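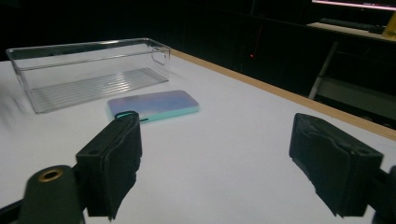

Drovis 手持夹爪套件（试用机）到货后的安全与使用检查，按 Akwood 的验收表逐项填写，表后附意见。检查在白色台面上进行，手机和透明收纳盒都放在夹爪前方。右侧指垫正面的包覆层已经起毛、有褶皱，左侧指垫略有磨损，两侧分别记录，见第3项。

搜索 请输入关键词 搜索
11月　检查人：Keerthana Pinto

1. 外观与紧固件
结果：合格
意见：手柄螺丝用手拧不动，外壳无裂纹。说明书第16页的扭矩表与随附扳手规格对不上，已请 Lerutico 提供更正页。

2. 夹持力上限
结果：合格
意见：测力计读数最高74 N，低于采购要求。松开扳机后两指能完全张开，无卡滞。

3. 指垫
结果：需整改
意见：右垫包覆层磨损，建议正式使用前更换。左垫可以继续用，每周看一次。供应商报价单里指垫按对出售，能否单只购买待确认。

4. 夹手风险
结果：有条件合格
意见：指根处没有护罩。操作时另一只手不要伸进两指之间，递送物品先放到台面再夹。培训材料里要补这一条。

5. 易损物品
结果：合格
意见：手机平放，从长边两侧夹取，连续做了500次夹放，手机壳表面未见压痕。第181次时有一次打滑，手机落回台面，高度很低，未损坏。打滑原因没有查清，怀疑与右垫有关，换垫后重做。

6. 收纳盒
结果：合格
意见：透明盒短边有提手孔，夹取物品时不要让指尖钩进孔里。盒底有凸棱，小件放进去容易歪，不影响安全。

7. 线缆与电源
结果：合格
意见：线缆长度够用，不要从桌沿垂下。充电器标签齐全。

8. 急停与断电
结果：未检
意见：Arruda 的控制盒还没到，本项空着，到货后补检。

9. 清洁
结果：合格
意见：指垫只用干布擦，不用酒精，说明书对此写得不清楚。

总体意见：可以继续试用，暂不签收。第3项整改、第8项补检完成后重新填表，旧表保留。租用价里含两次上门维护，换垫算不算一次，需要在合同里写明。

评论 2　分享 5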